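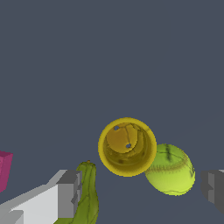
COURSE HANDOUTS > HOME BAKING, EVENING CLASS

Week 5: Getting to know your sourdough starter

Posted January, by your instructor at the Rindham evening school

Print this page | E-mail this page

Okay, so last week a few of you went home worried that your starter was dead. It almost certainly isn't! Mine sat in the back of the fridge all through the holidays, looked gray and sulky when I took the lid off, and was bubbling again after 2 feeds.

A starter is flour, water and whatever wild yeast and bacteria have settled in. They eat, they make gas, they run out of food. When it smells like nail polish remover it's hungry. Pink or orange streaks, or fuzz, are another matter — throw the whole lot out and come see me for a fresh spoonful.

For feeding I want you to go by weight. Keep a spoonful of the old stuff, then add equal weights of flour and water. I use the Prolcombe whole wheat for this and save the Brunet white for the dough itself, but any plain flour you like eating will do.

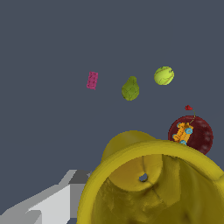

The other thing that trips people up is temperature. My kitchen is freezing in the mornings, so I put the jar in the oven with only the light on (tape a note to the door, please, I have cooked one). If yours takes 8 hours to rise, fine. Write down when you fed it and when it peaked, and bring that with you on Wednesday.

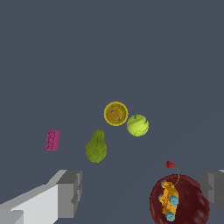

FOR NEXT CLASS

Feed your starter that morning and bring it in a jar with a loose lid. Also bring 360 grams of white flour, a dish towel and a bowl big enough to get both hands into. We'll mix, do our first folds, and you'll take the dough home to bake the next day. The Bernaris ovens in our room run hot on the left side, so we'll only bake my demo loaf there.

Comments (3)

ryebread_fan: Can I use tap water? Ours smells like a pool.
Leave it out in a jug overnight and try it, I'd say. — instructor

Doughy: Mine climbed out of the jar and into the silverware drawer. Very proud.

latebus: Is the towel for us or for the bowl?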